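3.2 Task and workspace

The student project reported here ran in the second half of a one-semester robotics elective. Students worked in teams of 4, and each team had to record demonstrations of a table-setting task, train a policy on them, and enter that policy in the class competition at the end of the term. The task was named Matubbar after the practice room where the first version was tried out. We kept the name when the rules changed, and it appears in the logs and in the scoring sheets.

All teams used the same two-arm station. The arms are mounted on either side of the table and each carries a parallel gripper with black fingers. A fixed camera covers the tabletop. Students moved the arms by hand-held leader devices during recording, and the station software, Zidar, saved joint positions, gripper openings, and camera images at the same time step. Zidar was written by an earlier class and was used here without changes, apart from a fix to the way it closed files when a recording was stopped early.

The objects are a wicker basket holding produce, a black tray, and a pale green bowl. At the end of a full run, the bowl should stand upright to the right of the tray and one item chosen by the judge should be on the tray. The basket stays where it is. Teams were free to choose which arm did which part of the work. Most gave the bowl to the right arm and the produce to the left, as this keeps the arms from crossing over the tray. Figure 3 shows the bowl being carried by the right arm.

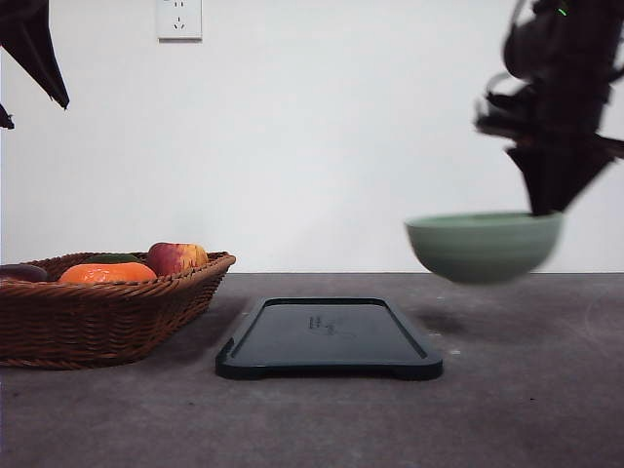

Figure 3. Matubbar workspace with the bowl held above the table by its rim. The tray is empty, and the produce is in the basket at left.

3.3 Recording the demonstrations

Recording took place in the lab hours between class meetings. Each team was asked for 50 complete demonstrations. Incomplete ones were kept in a separate folder and could be used for training if the team said so in its report. Before every recording the tray was set back to a mark on the table plan and the basket was put against its left-hand guide line on the same plan. The order of the produce inside the basket was left to the students. This was a weak point in the design. Some teams shuffled the items each time and others hardly touched them, and the second group had policies that reached for the same spot no matter what was there.

Rim grasps on the bowl caused the most discussion. A grasp with one finger inside the bowl and one outside is easy to teach, but a small error in height makes the inner finger press on the bottom. Team Skalivico slowed the last part of the approach in all of its demonstrations and reported fewer failed grasps afterward. Team Brirnimer recorded at a more even speed and spent its time on placing the bowl. The instructors gave no advice on speed, and both choices were allowed.

Delia Tudose checked the recordings for missing images and Primo Parisi checked that the joint data matched the camera time stamps. Recordings with gaps were returned to the team and could be repeated once. Motion blur was not a reason for rejection. It is present whenever an arm moves quickly, and the policies would meet the same blur when they were run.

3.4 Training and scoring

Training used a shared script with a limit of 300 epochs per submission. Teams could change the image crop, the learning rate, and the length of the predicted action sequence. Each team was allowed 2 submissions, and the better score counted. A run received separate points for lifting the bowl, placing it upright, and putting the requested item on the tray. Touching the basket hard enough to move it off its line ended the run, with the points earned up to then kept.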